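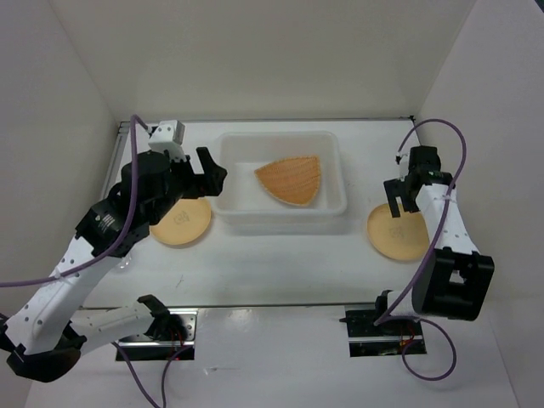 Objet : Re: [lecteurs-bd] Par quel tome commencer Cikadley ?
De : Seraina Widmer
Date : 8 septembre 2025

Bonjour à toutes et à tous,

Miroslava Koubek a écrit :
> Ma nièce m'a réclamé Cikadley pour son anniversaire. En librairie
> je tombe sur trois éditions différentes, avec des numérotations qui
> ne correspondent pas. Est-ce qu'il faut prendre l'intégrale ou les
> tomes séparés ? Et est-ce que le tome zéro se lit en premier ?
> Elle a onze ans et lit vite.

Pour les éditions : la première, chez Gralleo, est en fascicules souples de 60 pages. La deuxième reprend les mêmes histoires en albums cartonnés, mais deux fascicules par album, d'où le décalage dans les numéros. L'intégrale regroupe le premier cycle en un seul volume de presque 500 pages. Elle est lourde, la reliure tient mal à plat et les marges intérieures mangent un peu les doubles pages. Pour une enfant qui lit au lit, je prendrais les cartonnés.

Le tome zéro est sorti après le reste. Il raconte la jeunesse de la passeuse et révèle dès le premier chapitre qui a fermé l'écluse. Je le garderais pour la fin du cycle.

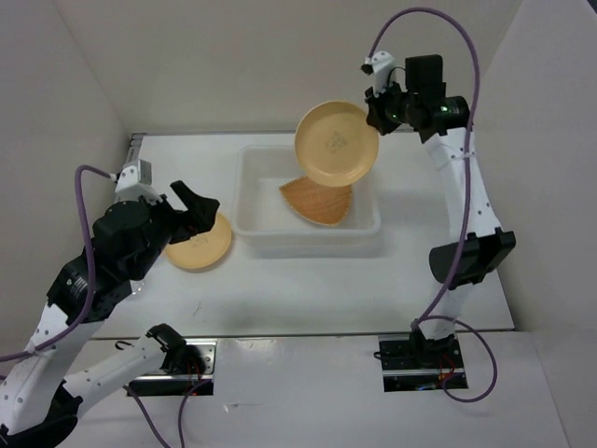 Sur le dessin, puisque la question était revenue cet été : Niskanen a changé de méthode entre le premier et le deuxième cycle. Au début tout est encré à la plume, avec des hachures serrées jusque dans les fonds. Les nattes et les paniers du marché flottant ont la même trame fine que cette pièce d'osier tressé posée dans le bac en plastique, et chaque brin est tracé. À partir du deuxième cycle, les matières sont rendues par la couleur seule et le trait ne sert plus qu'aux contours. Certains sur la liste trouvent ça plus pauvre. Moi je trouve les scènes de nuit plus lisibles, mais je regrette les intérieurs de cabane — surtout ceux du chapitre de la crue.

La traduction est la même dans les trois éditions, à une exception près : dans les fascicules, le chien s'appelle Brin, et il devient Fétu dans les cartonnés. Si vous mélangez les deux, prévenez votre nièce. 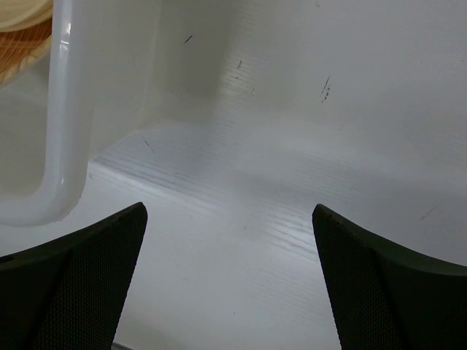 Elle remarquera aussi que la chanson du passeur n'a plus le même nombre de couplets. Il en manque un dans l'intégrale, page 31, et je n'ai jamais su si c'était une coupe ou un oubli à la maquette.

Si elle accroche, Celtum est dans le même esprit, un peu plus sombre, et se lit sans rien connaître d'autre. Le premier volume peut se prendre seul. À onze ans cela me paraît possible, sauf peut-être l'épisode du puits, que je lirais avant de le lui passer.

J'ai les deux premiers cartonnés de Cikadley en double, en bon état, le dos du deuxième légèrement passé. Miroslava, écrivez-moi hors liste s'ils vous intéressent, je peux les envoyer cette semaine contre les frais de port.

Bonne lecture,
Seraina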